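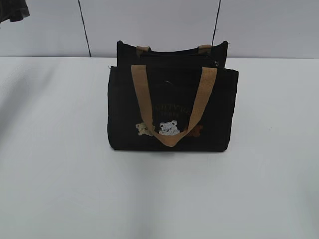
2 min read · thread

ok tote bag thread bc three of you asked and I can't type this out three more times. black canvas, tan handles, zip top. I've had mine since August and it goes to work with me and to the store and pretty much everywhere else

got it from Amlow. looked at the Wenley one first, nice bag, no zipper, hard pass. I take the 604 bus and it gets packed and I am not standing there with my wallet sitting wide open

size. wider than it is tall, which I like, stuff doesn't sink to the bottom. laptop goes in (small one). lunch, water bottle, sweater, book I'm not reading. my gym shoes fit too if I leave the sweater home

it stands up by itself!! this matters more to me than it should. my last bag fell over every single time I set it down and my keys went under the passenger seat, twice in one week

handles are webbing, the flat woven kind. long enough to go over a winter coat. they flop down when you put it on a table, doesn't bother me, bothered my sister a lot apparently

downsides bc somebody will ask. black shows EVERYTHING. cat hair, flour, whatever is on the bus seat. lint roller lives in the car now. also you will find a loose thread here and there, snip it, dont pull it. I pulled one on my old bag and regretted it 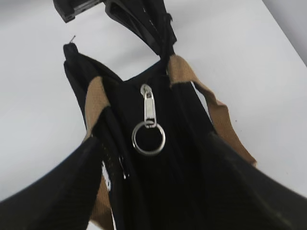

keys. ok so this is the real reason I'm posting. I was losing mine in there constantly, standing at the front door digging around with groceries on one arm. tried a carabiner, too bulky. tried the little inside pocket, forgot to use the inside pocket. what works is the plain round ring hanging off the zipper pull, silver like the pull so it looks like it came that way. clip your keys to it, or leave it empty like I do on weekends and just use it to grab the zipper. way easier with gloves on

rings came in a pack of 20 from Purves, the hardware place on the corner by the bank. I have used maybe four. if you live near me and want one pls come take one

washing: I don't machine wash it. cold water, bit of dish soap, old toothbrush, do the bottom corners first. hang it up by both handles overnight. did mine Saturday and it was fine for Monday

how I pack it, since that was the other question. heavy flat things against the back. bottle standing up at one end. soft stuff in the middle. snacks on top or you'll forget them and find a banana later. ask me how I know

took it to the Praltside market last weekend and got more than 7 pounds of peaches home in it, plus bread on top. bread was a litle flat. peaches perfect

anyway thats the bag. color question: I only know about the black one, no idea if they do others. going to go make something with these peaches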